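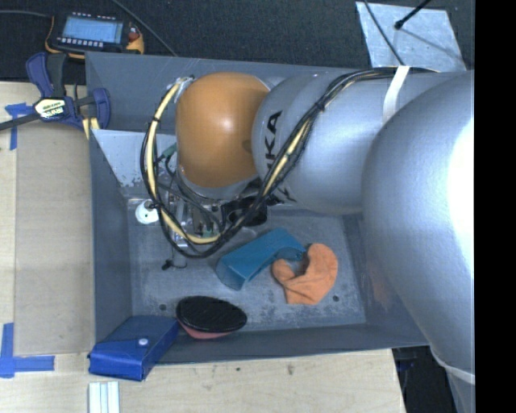 Getting Your Garden Ready to Sleep

Well, here we are in September again, and the tomatoes on the south side of the Flistdale beds are doing what they do every year, which is to hang there green and stubborn while the nights get cooler and cooler. I was over there early one morning with my coffee and my old boots, and there was a little mist coming up off the creek, and I thought, all right, time to write the fall piece. So please pour yourself something warm, because I do tend to go on about this season. It is my favorite!

First, the news part. The Flistdale plots stay open through the first hard frost, same as always, and the water stays on until then. If you had a plot this year and you want the same one next spring, drop your renewal card in the green mailbox by the gate. The fee is staying at $40, and I was so glad to hear it. There is a waiting list for the sunny plots along the fence, so if you know you're moving or you just didn't have the fun you hoped for, it would be a kindness to let us know soon so somebody new can start planning over the winter.

Now, the tomatoes. Folks ask me every fall whether to pull the plants or let them ride. My own habit is to pinch off the growing tips and any new flowers early in the month, so the plant quits dreaming about more fruit and works on what it has. When the forecast starts talking about frost, pick everything that has even a blush of color and bring it in. They'll ripen fine on the counter in a paper bag, stems up, out of the sun. The hard green ones I slice and fry, or I make my grandmother's relish, and I have put that recipe in this newsletter so many times that I'll spare you this year (it's in the binder in the shed if you need it, the page with the vinegar stains).

Garlic is the thing I most want to talk you into. If you have never grown it, this is your year. You break up the heads, keep the fat outside cloves for planting and eat the skinny ones, and tuck them in the ground pointy end up, a couple of inches down and a hand's width apart. Then a good thick blanket of straw. We wait until the maples have mostly turned before planting, so you've got a while yet, but order your seed garlic now or you'll be left with whatever the feed store has at the bottom of the box. The stuff from the grocery store sometimes works and sometimes sulks. I've had it go both ways.

A word on leaves. Please, please don't send them to the curb! A bag of dry leaves is worth more to me than a bag of anything from the garden center. Run the mower over them if you have one, pile them on the empty beds, wet them down so they don't blow over to the neighbors, and go inside. By planting time they'll have sunk to almost nothing and the worms will have moved in underneath. If you have more than you can use, the wire bin at the back of Flistdale is for sharing, and oak leaves are welcome there too, in spite of what you may have heard. Black walnut I would keep out of it, though.

Those of you who garden out on the Irside slope have a different job, with all that clay and the way the rain comes down the hill. Bare ground out there just leaves for the river. I'd get a cover crop in as soon as you clear each bed, even if it's only one bed at a time. Winter rye will come up in almost anything. Crimson clover is prettier and kinder to turn under in spring, but it wants to go in early, so don't dawdle the way I did last year, when I ended up with a bare patch and a long wet winter to look at it. Oats are the lazy gardener's friend, and I say that as one. They grow up green and soft, the cold kills them, and they lie down and mulch the bed all by themselves.

We did well at the summer plant sale, by the way. It brought in $629 after we paid for the potting mix, and a good part of that is going toward new hoses, the old ones having sprung so many leaks that you could water your shoes and your beans at the same time. The rest will go to lumber for the two raised beds by the parking area that have been leaning since the spring. Thank you to everyone who divided their irises and brought extra peppers, and to whoever left the flat of lovely little basil plants with no name on it. They were gone before lunch.

Tools, while I'm thinking of it. Scrape the mud off before you hang anything up. I keep a bucket of sand by the back door with a little vegetable oil worked into it, and I push the shovel in and out a few times and it comes out clean and shiny. Wooden handles like a rub with linseed oil on a dry afternoon (lay the rags out flat to dry outside afterward, never wadded up in a corner). Drain your hoses, coil them loosely, and bring in anything clay before it cracks. I lose a pot every year and every year I am surprised.

The seed swap will be in the lower room at the Kuster Hall again, late in October, and we'll have cider. Bring your seeds dry and labeled, even if the label only says "the good purple beans." Small envelopes are best, and there will be a box of 100 blank ones on the table for anyone who forgets. You don't need to bring seeds to take some home. If you're new, take some home!

And leave a few seed heads standing, would you? The coneflowers and sunflowers look a bit ragged by then, I know, but the goldfinches are on mine from breakfast on, and I'd much sooner watch them than a tidy bed.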